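Keeping Good Cloth: How Families in Plestidley Pass Down Their Clothes

Project report by Elango Alva
Local Life and History, final project

1. How I came to the subject

When our class was asked to pick a project about everyday life in town, I had planned to write about the old bus routes, and I got as far as making a map. Then my grandmother saw me going out in a coat with the lining hanging down and made me take it off in the hallway so she could sew it back up, and while she sewed she told me who had worn that coat before me. It had been my uncle's, and before him it belonged to a neighbor on Gotton Street who had outgrown it. I had worn it for two winters and knew none of this! By the time she bit off the thread I had dropped the buses.

So my question became a simple one, or at least it looked simple when I wrote it on the form. How do clothes move between people in a town like ours, and what do people do to keep them going along the way? I wanted to know who gives, who gets, who does the mending, and which pieces are thought worth the trouble.

2. What I did

I talked with people in 15 households, most of them within walking distance of Gotton Street, where the cloth market used to be held. I started with families I knew and asked each one to send me on to somebody else, so this is not a fair sample of the town and I don't pretend it is. The visits were meant to take 30 minutes. Very few of them did. People would go upstairs for one thing and come down with an armful, and there was usually cake.

I asked everyone to show me one piece they had been given, one they planned to give away, and one they would never part with. I wrote notes during the visit and typed them up the same evening, which I learned to do after losing most of a very good conversation about christening gowns by leaving it until the weekend.

I also spent an afternoon at Tavares, the alterations shop by the bridge, and had a shorter talk with the woman who runs the counter at Clemex, the dry cleaner. Both were very patient with me.

3. What gets passed down

Children's clothes move fastest, as you would expect. Winter coats, school sweaters and rain boots go from cousin to cousin and then out to the neighbors, and often nobody can say where a thing began. One mother told me she had given away a red snowsuit and received it back four years later in a bag from a completely different family. She was delighted.

Grown-up clothes are slower and more complicated. A dress or a suit usually has a name attached to it, and it tends to wait in a closet until somebody turns up who is the right size. Several people said the same thing to me in different words: that you can tell within the first minute whether a garment is going to be worn or only kept. One man has his father's suit and takes it out every September to air it. He is much taller than his father was and will never get into it. He told me he likes brushing it.

Suits came up far more often than I had expected, and so did the cloth they are made from. People described it with real affection: the weight of it, the way a stripe ought to meet at a seam, the smell of the iron on wool. At Tavares I was told that stripes are the quickest way to judge a repair. On a plain cloth a slightly crooked patch can hide, but a stripe that jumps sideways by the width of a thread will catch your eye from the other side of the room. The same goes for folding. A striped cloth put away carelessly looks untidy at once, as the lines bend wherever the cloth does. 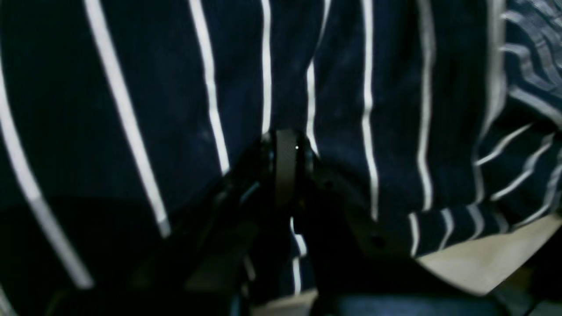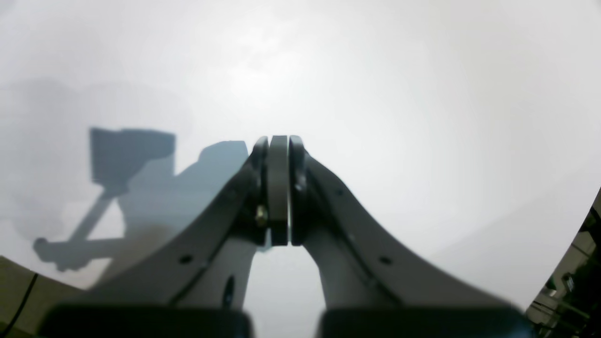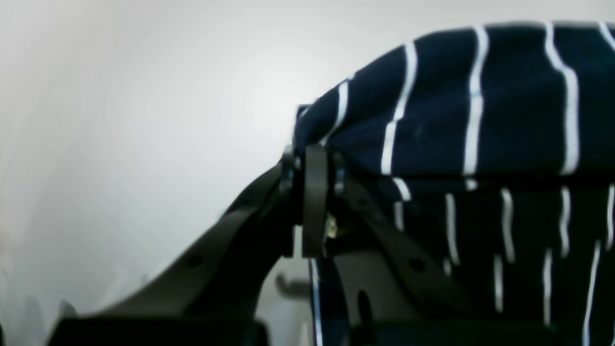 Figures 1 to 3. Navy cloth with a thin white stripe, close up (Figure 1) and folded (Figure 3). Figure 2 has a plain, pale background.

4. Who does the mending

In nearly 10 of the homes there was one person who did all of it, and everyone else in the house knew exactly where to leave their things. Sometimes it was a basket, sometimes the back of a particular chair. In one house it was the newel post at the bottom of the stairs, and the whole family called a torn garment "one for the post." The mender was a grandmother more often than anyone else, but I also met two fathers and a boy a year younger than me who had learned from videos and was darning socks for his entire hockey team.

When the job is too big for home it goes to Tavares. Zippers are the most common request, followed by hems and then linings. The owner keeps a drawer of buttons saved from clothes that couldn't be rescued, and I was allowed to count them. I stopped at 200 and hadn't yet reached the bottom of the first tray, so the rest of them will have to remain a mystery.

Clemex sees the other end of things. People bring in what they have just inherited, sometimes within a week or so of a funeral, and want it cleaned before they decide what to do. The woman at the counter said she never hurries those customers, and she keeps finished orders on the rail well past the date printed on the ticket.

5. What I would do differently

I would ask about money sooner. I felt shy about it, and it was only in the later visits that I found the courage to ask whether people mended to save. The answers were mixed and very interesting, and I wish I had them from everybody. Some did it out of need years ago and simply never stopped. Others said frankly that a repair at a shop can cost more than a new shirt, and they pay for it anyway when they are fond of the shirt.

I would also talk to people who don't keep clothes at all. My method of being passed from friend to friend meant that I only met keepers, and a neighbor of ours (who moves often and owns very little) pointed out that I had never thought to knock on her door. She was quite right, and I have promised her a visit.

6. Thanks

Thank you to all the households who let me in and fed me, to Tavares and Clemex, and to my grandmother, who read the draft and corrected my spelling of "selvage." The coat is still in use. The left pocket has since gone, and she has it on her list.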